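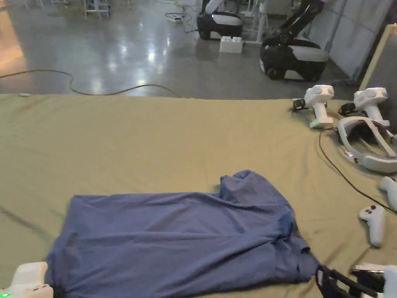
Plutdale-users mailing list
Subject: Re: hand-held grippers or remote control for folding clothes?
Date: 7 May 2025

On the Plutdale-users list, a member at Adbridge wrote:

> We have a two-armed robot on loan until November and want to teach it to
> fold T-shirts. So far we have driven it by remote control with a headset
> and a pair of controllers. It works, but a single fold takes me ages and
> I keep dropping the hem. Our supplier suggests recording the task with
> hand-held grippers and leaving the robot out of it until later.
>
> Has anyone on the list done both? I would like to know:
>
> - whether the hand-held recordings are good enough to train on
> - how many we would need
> - whether the person doing it needs much practice
> - what happens when tracking drops out
>
> We use Trellar for recording and would prefer to stay with it.

We have done both, and for cloth I would go with the hand-held grippers. I would keep the remote control set up as well, for reasons further down.

The main difference is speed. By remote control, one shirt took me up to 7 minutes at first, and a good part of that was spent trying to judge how far the fingers were above the table. With a gripper in each hand you can feel the cloth pull and you feel the tips touch the table, so you make far fewer bad grabs. The robot won't have that feeling when its turn comes, of course, so the camera view on each gripper has to show enough for it to manage without. If your own arm or a sleeve is in front of the fingers when they close, throw that recording away.

On numbers, we recorded 300 folds of a plain T-shirt before the first training run that was worth looking at. An earlier run on fewer gave us a robot that found the hem and then stayed there. I would not take our number as a rule. What helped more was changing the start. We had been smoothing each shirt out before we pressed record, and the robot then had no idea what to do with a wrinkled one. Now we drop the shirt, turn it a bit, leave the creases in and start from there. 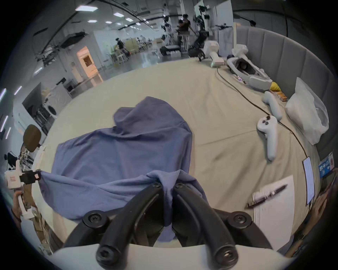

The surface matters too. Cloth slides on some covers and sticks to others, and a soft surface gives way under the tips, so you can get hold of a fold by pressing down in a way that will not work on a hard table. If your robot is going to work at a table, do most of your recordings at a table. Pick a cover that is a different colour from the shirts. Ours kept shifting until we clipped it down at the corners.

Practice: our newest person needed 6 trial folds before we kept any. The usual faults are moving too fast, letting go before the cloth is down, and twisting the wrist further than the robot's wrist can go. That last one is easy to miss because nothing looks wrong in the recording. Trellar will play the path back against a model of the arm if you load one, and I would do that on the first day. We left it too long and lost a whole morning's work.

Tracking: keep both grippers where the tracking can follow them and don't cross your arms. Crossing was the cause of nearly all our dropouts. When there is a jump in the path we bin the recording. We tried filling the gaps and the folds came out crooked. Check that the left and right grippers have not been swapped in the settings after a restart, too. It happened to us 3 times, and the files look fine until you play them back.

Now the remote control. We still use it once the robot has learned something and is getting it partly right. You let it run, take over when it goes wrong, put it back on course and save that stretch. You can't do this with the hand-held grippers, as the mistakes you want to correct are the robot's own. The correction runs are slow to make but you don't need many.

I can't say how well any of this carries over to your fingers. We use the same finger shape on the hand-held grippers and on the arms. If yours are different I would sort that out first. Mansour will make finger sets to a drawing, but ask them about the waiting time.

Which arms are they? If the wrist limits are close to ours I can send our Trellar settings file. Please also say whether you fold sleeves first or in half first, as the file has the stages labelled for sleeves first and you would need to change them.

--
Plutdale-users
To leave the list, send a blank message with "unsubscribe" as the subject.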